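The Basodis arrived at the Andow workshop on a flatbed with no engine cover and 49 paper tags wired to its parts. Ankica Yordanov read the tags first. She had restored four cars for television and had learned that the paperwork broke before the metal did.

Tag 12 said the cylinder head was original. The casting number said it was not.

"Do we film that?" asked Killian Pons. He was the producer, and he held the microphone the way other men hold a wrench.

"Film the number. I'll read it out."

The owner was Annick Baudry, who had raced the car at Gorkport until a November meeting put it into the barrier. She had sold one house to keep it. The show was called Deschamps, after a dealer long dead, and it paid her a location fee of 400 a day.

Yordanov set the head on the bench and measured the face with a straightedge and feeler gauges. The warp was beyond the limit at cylinder three. She wrote it down.

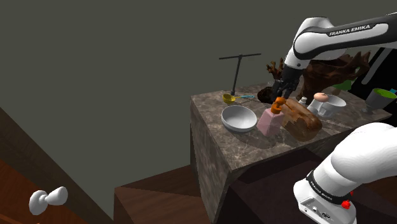
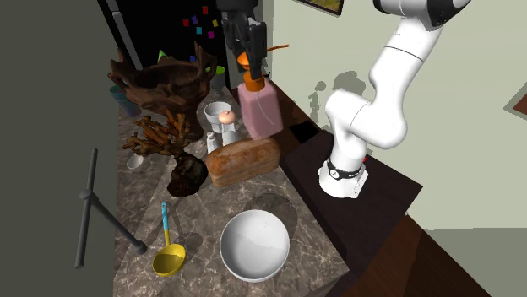
Two views of the marble countertop

Baudry came in at noon and did not look at the car.

"Sandrine Mallet built that engine," she said. "She would not have fitted a second-hand head."

"Someone did."

"After the accident, then."

Yordanov turned the head over. Two of the studs had been cut down and rethreaded by hand, at a slightly coarser pitch than the drawing called for. She had seen the same repair once before, on an engine signed by Mallet. She put a gauge against the thread and let Baudry read it.

Baudry read it twice. "She told me it was new. I paid 2000 for it."

"It ran."

"It ran for 84 laps."

Pons had lowered the microphone. Behind him, Maëlys Bodin kept the camera going, because she had not been told to stop. The red light was reflected in the oil tray.

"You can cut this," Baudry said to her.

"I can," said Bodin.

Yordanov took a new tag from the box, wrote the casting number on it, and left the line for the builder's name blank. Then she held out the pen.

Baudry filled in the name, wired the tag to the third stud, and asked what time they started in the morning.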